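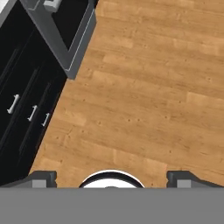 A simulated kitchen is a fine place to train a robot, and I have no quarrel with it. My quarrel is with test reports that leave the word "simulated" to a footnote. Cor Mertens at Pallarcombe wants it in the title, next to the number of trials, and I agree with him. If an arm opened a drawer 16 times in 20 in software, say so in that order. The failures should be listed too – every one, with the starting position. Goel already does this for its own trials. It adds over 50 lines to a report, and buyers do read them.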